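Fletis Methods Review, Minutes
Tuesday, September 8, 2020

Attending: Mimoza Krasniqi (chair), Teodora Lazarević, Vaughn Ambrose, Borislav Dimitrov. Edith Salazar sent regrets and written comments.

1. Claim under review

Teodora presented the result from the Kos draft: a policy trained on head-view and wrist-view video places parts as well as one given measured floor positions. She reports 200 trials. Vaughn asked how many used a layout the policy had not been trained on. Answer: 16. He does not think 16 supports the word "generalizes" and wants it out of the abstract.

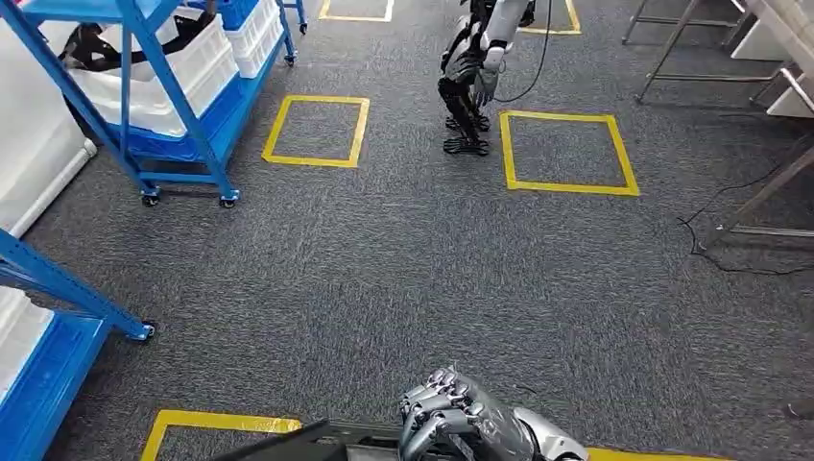 2. Floor markings

Edith's comments were read aloud. She suspects the policy has learned the yellow tape and little else, and says the draft gives no evidence either way. 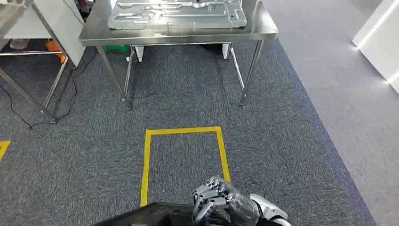

Our baseline is weak on this point too, Borislav said, because it was tuned in April and never rerun. He would like a run with the tape pulled up. With a box laid out on the carpet right in front of the steel table, stopping in the correct spot tells us very little. Teodora objected that the tape is for the operators. Mimoza said the policy can see it all the same.

3. Grasp scoring

The draft counts a grasp as good when the hand is on the part at the end of the reach. Vaughn called this generous. A hand resting on a license plate frame on a shelf would pass, and he wants lift and release scored separately.

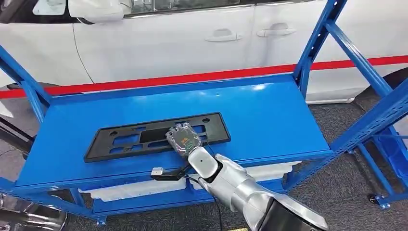
4. Wrist view

Teodora says adding the wrist view cut failures from 8 to 4. Borislav does not trust a difference that small and asked for the failed runs to be rescored by someone outside the project. Agreed.
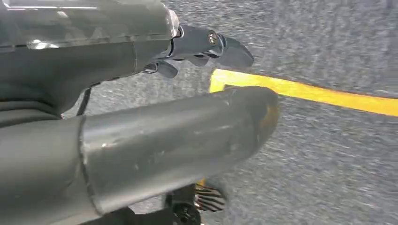 Wrist view, gripper open above the yellow line.

5. Actions

Teodora: no-tape runs, separate lift and release scores.
Borislav: rerun the baseline.
Vaughn: find an outside scorer, ask Nevesent first.
Draft is not to go to Tostlow until these are in. Teodora asked that her disagreement with the hold be noted.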